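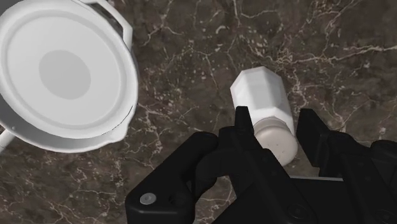
The Nokine Kitchen Set is a collection of simulated demonstrations used to train robot arms in household tasks. It was prepared by the Andreadis group at Stidwood and first released in April. The set has 43 tasks, and each task was recorded up to 10 times by an operator who steers a virtual arm. Every recording stores the joint positions, the state of the gripper and the views of two cameras, one of them near the gripper.

Objects are placed again at random before each recording, so the learning system does not simply repeat one path. Attempts that failed are kept in a separate folder. 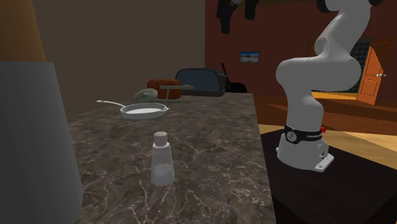

Vol. 2, p. 10

Scenes show a kitchen counter with common items, such as a shaker, a frying pan and a toaster. The arm stands beside the counter on its own platform. In the related Illel set, the same tasks are given with written instructions, but the surface textures are fewer.

See also: Imitation learning; Teleoperation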